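Home safety tips after a break-in nearby

After the burglaries on Perberg Road in June I went round our house with a notebook, and I was amazed how much I could fix for under £50!

Start with the front door. Swap the short screws in the strike plate for long ones that bite into the frame (Lindiwe Ndlovu at number 152 did all hers in one evening).
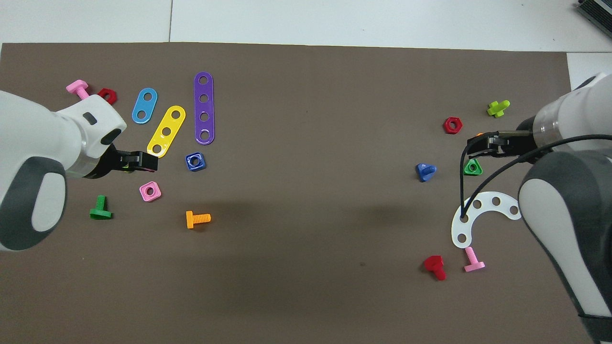
Coloured toy parts on the brown mat.

Next, windows. Keyed locks are cheap and brilliant, but keep the key out of reach of the glass. Put 2 lamps on timers too, and set them to come on at different times.

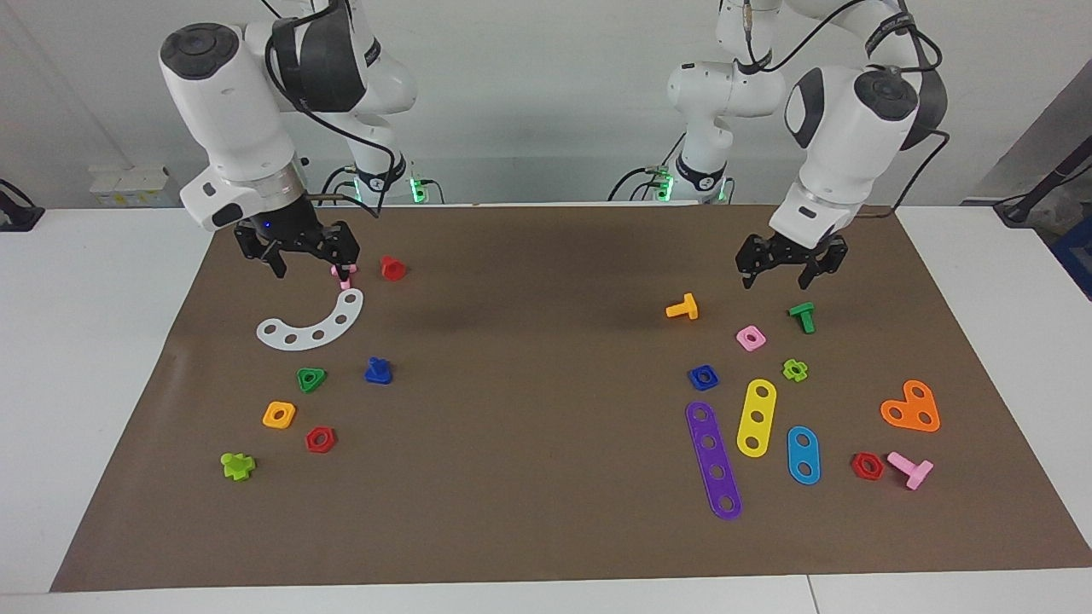
Sheds get forgotten, so fit a closed-shackle padlock and bolt the hasp right through the wood. And do write down the serial numbers of your bikes and tools – it's such a help if you ever have to report them stolen.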